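4.2 Who ends up leading a session

I went into this part of the study thinking people would mostly sign up to teach things they did for a living. Was I ever wrong! Of the 26 neighbors who offered a workshop at the Strickland center, only two picked anything close to their day job. Everybody else wanted to share a hobby (bread, birdsong, mending, a lot of card games), and when I asked why, they told me work was the last thing they wanted to talk about at seven in the evening. 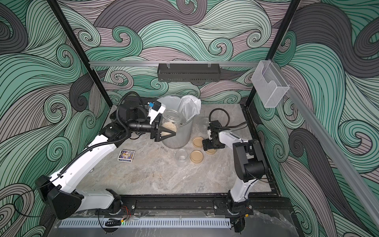

Figure 2. Work area with patterned walls and a marble-patterned tabletop.
By Tamsin Nakamura, with Dolores Obi

The sign-up form mattered more than I'd guessed, too. The old one ran two pages and asked for a lesson plan, and people kept telling me they'd filled in half of it and stuck it in a drawer. In November the center switched to a short card with a box for the idea and a box for a phone number, and I started hearing from folks who had never hosted anything before – my favorite kind of interview, I'll admit. Dolores and I coded those talks separately and then argued over the labels, mostly over whether "I'd like company" should count as a reason to teach. We kept it, and it comes up again in Section 5.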